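Workshop > Bench Tips > Automation > Comparing Grippers

Tips for Comparing Two-Finger Grippers on Small Metal Brackets

By Homa Rahimi, September

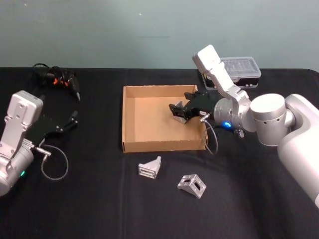
Cosimo Melis wrote to ask whether a gripper trial is worth running at all when both candidates carry the same rated force. The Evlow workshop's position is that it is, as rated force says little about how a finger meets a narrow slotted edge.

The following practices are recommended for any small shop evaluating grippers for light parts.

Use the real part. Angle brackets should be drawn from current stock. Wooden blocks of similar size give flattering results.

Work on a dark, plain cloth. Gray metal stands out well against black, both to the eye and to the camera. Pull the cloth smooth before each series; a deep fold can tip a bracket.

Include a shallow tray. Picking from an open surface and picking beside a low cardboard wall are separate tests and should be logged separately. Fingers that open wide often do poorly near the wall.

Vary the starting position. Present each bracket both upright and on its side. Our standard series is 16 picks per position, with the same controller settings throughout.

Leave slack in the cables. A gripper cable should follow the wrist through its full turn without pulling on the connector. Check it by hand at low speed.

Record failures in words. "Slipped at the slot" is more useful than a mark in a column. In the last Otent comparison, 11 entries of this sort led to a change of fingertip pads.

Change one item at a time. If the pads and the closing speed are altered together, the series must be repeated.

Contact: Workshop Desk, Evlow | Copyright Evlow | Back to top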